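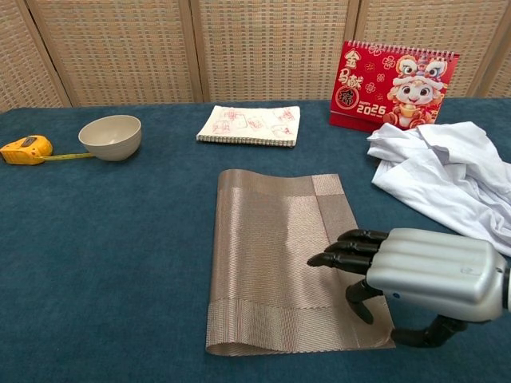
Carmela Guerra
Columnist, small companies and markets

Last Monday Purkodau published its quarterly results, and by lunch the shares were up by 5 percent. The company makes fittings for kitchens and bathrooms, it has its head office in Lemville, and I have followed it for many years. I have read the report two times now. I do not share the good mood.

The number everyone repeated was the adjusted profit. To arrive at it, the management takes the usual profit and removes the costs of closing the Costa warehouse. It is called a one-time item. But I looked in my old notes, and Purkodau has had a one-time item in each of the last 3 years. First it was the software, then the move of the sales office, now the warehouse. A cost which comes every year is a normal cost, and I think the shareholders should be told so in plain words.

I must be fair. Adjusted numbers can be useful. If a factory burns down, I also want to know how the business would look without the fire. My objection is with the order of things. In this report the adjusted profit is on the first page, in large type, and the profit under the accounting rules comes on page 112, in a table with a footnote. A person who has a job and a family, and who owns a few shares for her pension, will not go to page 112.

Concetta Lo Presti, who managed pension money before she retired, wrote to me that I am too strict. Her opinion is that professional investors read the footnotes anyway, so the price is correct in the end. Maybe it is. But Purkodau has 2,821 private shareholders on its register, and they did not buy a share in order to be protected by the reading habits of somebody else.

Its competitor Drurkon does it differently. There, the official profit comes first, and every adjustment is listed directly under it, with the same item from the year before. The report is ugly and a little boring. I could check it with a pencil during one cup of coffee.

I would like to see the same page from Purkodau in the next quarter. The numbers already exist, so it would only be necessary to move them to the front.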